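Tue 29 August, Zistholm flat, kitchen and front room

Second day of fridge work on the Diltevum job and my shoulders are killing me. Note to self: stretch before teleop, and lower the stool. Masaru has the right idea, he does his sessions standing up and swaps arms onto "hold" every time he wants to scratch his nose.

We're at 167 usable episodes for the flat, which takes the whole set to 2,343. I threw out 35 from yesterday evening. They weren't all bad, but the clock on the left arm had drifted from the head camera and I'd sooner redo them than spend October wondering why the policy reaches late. Raw logs are still on the Veruto drive if anyone fancies rescuing them (please do, I'd love to be wrong!).

Fridge door first. I left the bubble wrap taped round the free edge for all of it, because I come in much too fast when I'm driving by remote and I know it. The black panel is shiny enough to show the room back at you, so depth goes patchy there, and I ended up steering by eye with the head view blown up big on the monitor.
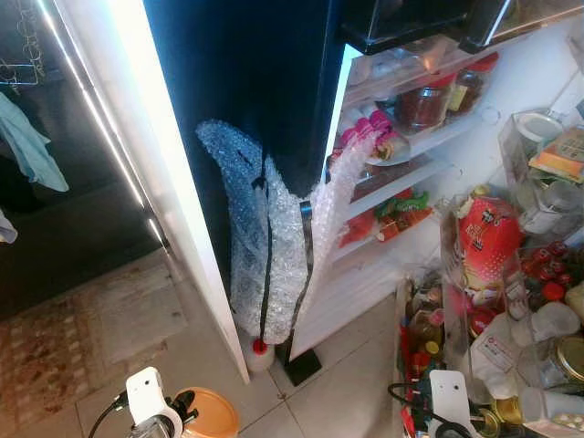 Door wide open, both grippers up to it. Little red-capped bottle on the tiles under the padding.

What I learnt about opening it: pull slowly for the first bit, then let the arm go soft and follow the swing. If I keep the stiffness up, the arm wants to go in a straight line and the door wants to go in a circle, and you can guess who complains. Masaru's hand-guided demos are miles smoother than my remote ones here. He just takes hold of the wrist and walks it round. Mine have a wobble in the middle where I stop to check the other camera, and I'm a bit worried that Ye (the small model, the one on the bench machine) will faithfully learn the wobble. Might trim the pauses and train it both ways to compare.

Closing is easy to drive and hard to finish. I keep letting go too early. Going to try a flat push with the knuckle side of the gripper, no grasp at all.

Then the floor-level stuff in the tiled bit by the chair. The wrist view is lovely for this until the sun gets on the tiles, and then the right-hand side goes practically white and I lose the grout lines I'd been using to judge height. Locked exposure is on the list. I also want to re-check the finger offset in the calibration file, I don't trust the number I typed in last week.

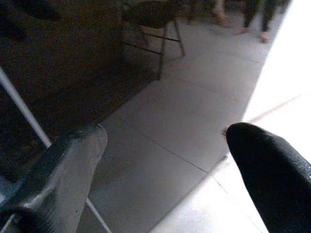 Do we need to re-record everything if the exposure setting changes? Only the wrist-camera episodes with strong glare. The joint data is fine whatever the picture looks like, and a bit of variety in brightness does the model good anyway.

Other bits. Foot pedal for the record button sticks, so check the counter moves before you start a take. Masaru wants the 2 ways of teaching tagged separately in the metadata, "hand" and "remote", and I agree, I've been lazy about it. Will go back through mine tonight with a cup of tea.

Tomorrow: door closing with the flat push, then shelf reaches if my shoulders allow.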